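How do I get cat hair off a felt table mat?

Asked by Zinhle Pillay in Cleaning & Laundry

Hi all! I cut a big piece of felt for my craft table last January and I love it to bits. Beads don't roll away, the scissors don't clatter, and my elbows are happy. The trouble is that my cat loves it too, and now the whole thing is wearing a second coat. I've tried the vacuum with the brush head, which picks up maybe half of it, and I went through a lint roller with 20 sheets in one evening. The hair seems to work its way down into the felt. It's a wool blend, I think (the label is long gone, I bought it off the roll at the market in Lovcombe). Can I wash it? Will it shrink? Any tricks very welcome, I have a bead swap at 6 and would love the table to look decent!

Jardine_Quilter

Oh, I have been down this road and there is hope! Get yourself a plain rubber glove, the dishwashing kind, dampen it a tiny bit and drag your hand across the felt in one direction. The hair rolls up into little sausages and you just lift them off. It is so satisfying. A window squeegee with a rubber blade does the same job on a big surface and is faster, but go gently, as a hard scrub will raise fuzz.

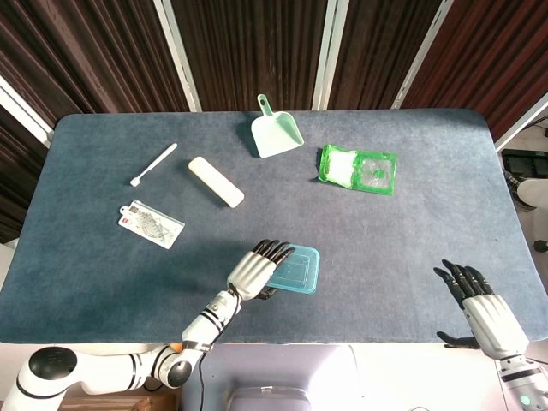

Once the long hair is up, do a second pass at right angles to the first. You'll be amazed how much was still hiding in there. Then sweep the clumps off before you vacuum, otherwise they wrap around the brush and you spend the next ten minutes with nail scissors picking it clean (ask me how I know).

As for washing, I wouldn't put a wool blend in the machine. Mine went from fitting the table to fitting a piano stool. If it really needs a wash, use cool water in the bathtub with a small squirt of wool soap, press it, don't wring it, and dry it flat on towels. Test a corner for color first! My blue one turned the bath the color of a swimming pool.

For everyday care I throw an old cotton sheet over the table when I'm done. The cat gets the sheet, I get the felt, and the sheet goes in with the regular laundry.

sellon_dave

lint roller. buy the refills in bulk

Pat from Zevthorpe

Seconding the glove, it's brilliant! One thing to add: if you have a pumice-type sweater stone, keep it well away from felt. I used one on a green mat and it left a pale bald patch in 19 seconds flat. A soft clothes brush is much kinder, and a steam iron held just above the surface (not touching) perks up flattened spots beautifully.

Also, brush the cat! Five minutes before you sit down to craft makes a huge difference, and mine now comes running when she hears the drawer open. Have fun at the bead swap!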